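Nov 25, 2021

Second round of notes on desk lighting. In the first post I only looked at brightness, and I ended up with a lamp that was bright enough and still unpleasant to work under for a whole evening. The missing part was placement, plus two things about the LEDs themselves that the packaging mostly skips.

Brightness first, to get it out of the way. The usual mistake is to compare lamps by lumens. Lumens describe the total light leaving the lamp. What matters for reading is lux, the light that lands on the page, and lux falls off with the square of the distance if the source is small. Raise the head to twice the height and you get a quarter of the light in the center. For reading print I want 700 lux at the page. My Uysal lamp gets there with the head 18 inches above the desk. At 28 inches it drops to less than half that, and I start leaning forward without noticing.

My meter is a Brernik, the cheap one with the sensor on a cord. I keep the sensor flat on the desk and stand back, because a shirt sleeve near it changes the reading.

## Surface

I moved from a dark walnut desk to a white one in January and had to redo everything. A dark surface soaks up most of what hits it, so the page is the brightest thing in view and the lamp can be fairly strong. A white surface sends the light back up. The page no longer stands out, and if the finish has any gloss there is a hot spot where the angle from lamp to desk matches the angle from desk to eye. 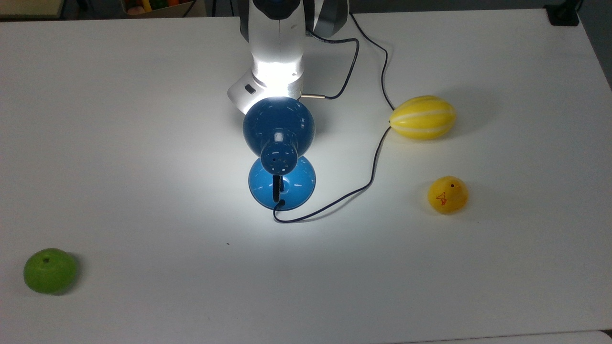 *Blue desk lamp on a white tabletop.*

The fix for the hot spot is geometry. Put the lamp to the side, opposite your writing hand, with the head slightly behind the line of the page. The reflection then goes off toward the far side of the room. Turning the lamp down also helps, but you lose light on the page at the same rate, so I treat it as a last step.

A desk mat works too. I tried a gray felt one from Claswood. It killed the glare completely and shed fibers into the keyboard, so it now lives under the printer.

## Color

I use 4,000 K for everything. Warmer than that and I have trouble telling black ink from dark blue. Cooler is fine for soldering and tiring for reading. This is preference and I have no measurements to back it up.

Color rendering is a separate number. Two lamps with the same color temperature can make the same red look red or brown. Look for the CRI on the box, and if it isn't printed, assume it is low.

## Flicker

Many dimmable LED lamps dim by switching on and off quickly. Wave a pencil under the head at the lowest setting. If you see a row of separate pencils, the switching is slow enough to matter. The Uysal passes at every step. The older Brotolwood lamp I had before fails at the bottom two, so I gave it a fixed setting and put it in the garage.

Still open: whether a strip along the back wall is worth the wiring. The contrast between a lit desk and a dark wall bothers me after dinner, and a floor lamp would take up space I don't have. I have a strip and a driver on order and will post the readings once they're in.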